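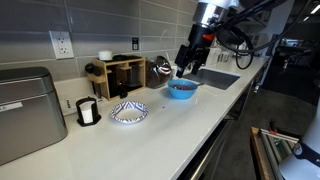

August, kurz nach elf, zu warm zum Schlafen. Ich habe beschlossen, dass ich den Rest meines Lebens mit dieser Arbeitsplatte verbringen werde, und das verändert den Blick auf einen Menschen, in diesem Fall auf mich. Weiß, Quarz, von Tusano, drei Wochen Lieferzeit, aus denen acht wurden. Im Küchenstudio in Ellville sagte man mir, Weiß sei zeitlos. Zeitlos heißt, dass man jeden Krümel sieht, auch die von vorgestern, auch die, von denen man schwören könnte, dass man in der betreffenden Woche gar kein Brot im Haus hatte.

Das Brot wohnt im Brotkasten, Edelstahl, gebürstet, runder Deckel. Auf der Front klebt immer noch das weiße Schildchen. Ich wollte es am ersten Tag abziehen, dann wollte ich es mit Öl einweichen, dann mit dem Föhn anwärmen, und inzwischen sind wir so lange zusammen, dass es mir unhöflich vorkäme. Meine Schwester behauptet, man bekomme das mit Mayonnaise ab. Ich habe keine Mayonnaise. Ich habe allerdings Senf, drei Sorten, aber der wurde nicht genannt.

Heute also Küchentag. Der Plan war, alles von der Platte zu räumen, zu wischen und nur das Nötigste wieder hinzustellen. Ich habe alles auf den Esstisch getragen, gewischt, ein Glas Wasser getrunken, die leere Fläche bewundert und dann alles wieder an denselben Platz gestellt. Jedes einzelne Teil konnte sich in der Anhörung glänzend verteidigen.

Der Serviettenhalter etwa. Schwarz, voll mit weißen Servietten, und zwar seit Ostern mit denselben, weil ich allein über der Spüle esse und mir die Hände an der Hose abwische. Er bleibt. Es könnte Besuch kommen, und der Besuch könnte kleckern.

Dann das Holzregälchen mit den offenen Fächern, Modell Kárason, das mir als »Ordnungssystem« verkauft worden ist. Ein System setzt vermutlich voraus, dass man weiß, was wohin kommt. Bei mir steckt darin, was dunkel ist und keinen anderen Ort hat, an der Seite hängt etwas mit schwarzem Griff, und oben drauf steht die kleine weiße Dose. Der Inhalt der Dose ist mir bekannt: zwei Gummiringe und ein Schlüssel, der nirgends passt. Ich habe ihn heute wieder an allen Türen probiert, auch am Gartentor, und ihn danach wieder hineingelegt.

Das Glas mit den Kaffeebohnen habe ich abgewaschen, von außen, bis der Deckel so blank war, dass ich mich darin sehen konnte, mit einer sehr breiten Stirn. Die Bohnen sind von Treltano, Röstung Nummer 5, und schmecken nach Keller, aber nach einem guten. Ich hatte in einem Anfall von Großzügigkeit den großen Sack genommen und trinke seitdem gegen den Vorrat an. Voll sieht das Glas am besten aus, und so ertappe ich mich dabei, dass ich nach jedem Mahlen nachfülle, damit man nicht merkt, dass hier jemand wohnt.

Die blaue Plastikschüssel passt zu nichts. Weiße Platte, graue Fliesen, monatelang Farbmuster an die Wand gehalten, und dann steht mittendrin dieses Blau, das man sonst von Sandkästen kennt. Sie ist aus der Zeit vor der Renovierung und hat drei schönere Schüsseln überlebt, darunter die von Tante, die in den Ausguss gesprungen ist. Der Löffel bleibt immer drin stecken, das ist bei mir so üblich, es spart das Suchen. Daneben liegt noch ein Pappteller mit blau-weißem Zickzackrand, der letzte aus der Packung vom Gartenfest. Einer allein ist zu wenig für ein Fest und zu schade zum Wegwerfen, also wird er seit dem Frühsommer hin und her geschoben. Wenigstens farblich versteht er sich mit der Schüssel.

Zu den Fliesen wäre zu sagen, dass ich die hellen Fugen gewollt habe. Gegen Rat. Der Rat war fachlich und kam zweimal. Am Nachmittag habe ich mit einer alten Zahnbürste hinter dem Brotkasten angefangen und bin bis zur Steckdose gekommen, dann tat mir der Daumen weh. Jetzt ist ein Stück Fuge sauber und lässt den Rest schlechter aussehen als vorher. Wer sich links hinstellt, sieht eine gepflegte Küche. Ich werde mich künftig links hinstellen.

185 Euro hat übrigens die Imprägnierung gekostet, die man bei Quarz, wie ich heute auf der Rückseite der Pflegeanleitung gelesen habe, nicht braucht. Die Anleitung hat 36 Seiten, das steht auf der letzten. Ich habe sie hinten ins Regälchen geschoben, zu den anderen dunklen Angelegenheiten.

Morgen die Schubladen. Oder die andere Hälfte der Fuge, je nach Daumen. Mayonnaise kaufen.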